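31 Oct 2021

Spent most of today on the filing cabinet. I had been putting it off since February, when Begoña asked for the Gandulier receipts and I couldn't find them, and told her I would have them by the end of the week. She stopped asking around Easter.

Started after breakfast. Took everything off the top first, which was mostly post and a box of toner for a printer we no longer own. Then the drawers of the desk, then the shelf by the window, so that all the paper was in one pile on the floor before I decided where anything went. It was a bigger pile than I wanted. I made coffee and looked at it for a while.

The old Kaewsai statements went straight to the shredder. It overheats, so I did a handful, waited, did another handful. In between I sorted the insurance letters by year. Found the Clondimance guarantee, which ran out without our ever using it. Found the invoice for the floor, 2,821, which I remembered as 3,000 and have been telling people was 3,000. Found a library fine from two addresses ago, paid.

No sign of the Gandulier receipts until after lunch. They were inside the car folder, behind the service book, all of them together with a clip on. I rang Begoña and she said she had closed that account in the summer and to keep them anyway. Total was 827. I wrote it on the front sheet so I don't have to add it up again.

Rocío came by at four with the spare binders from Pekitier and stayed to help. She thinks everything should be stood upright. I prefer binders flat because the rings don't sag, and it's my cabinet. We agreed on tax and house papers in the cabinet, everything else in boxes in the hall cupboard. She also wanted to throw out the manuals and I let her do half.

Back hurts from kneeling. Still to do: new labels, the medical letters, and a bag of paper for recycling.

Blue binders, cabinet door open.

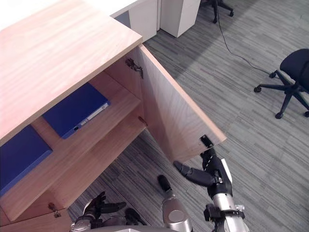
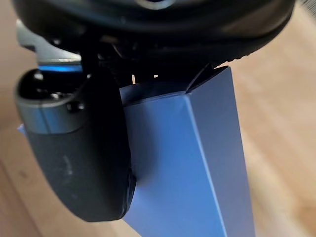
Rocío's question before she left: how long do I mean to keep the tax papers?

Seven years, counted from the date I filed. After that they get shredded, except anything to do with buying the house, which stays for as long as we own it.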